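Penton Building — Room Checklist, Training Room 902

Whiteboard
Frame secure: OK
Surface clean: NO — short black marker strokes left at both sides
Eraser present: OK

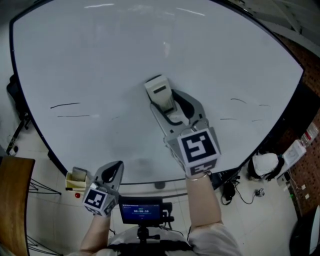 Room 902, whiteboard and eraser

Floor and furniture
Walkway clear: NO — small red cap on floor below the marker tray. Pick up.
Chair legs: OK

Lighting
Ceiling lights: OK, but glare on the board.

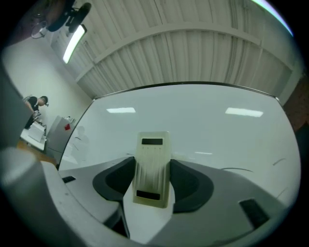 Wipe the board again before sign-off. Rooms 900 and 905 are on the next sheet. Recheck due in April.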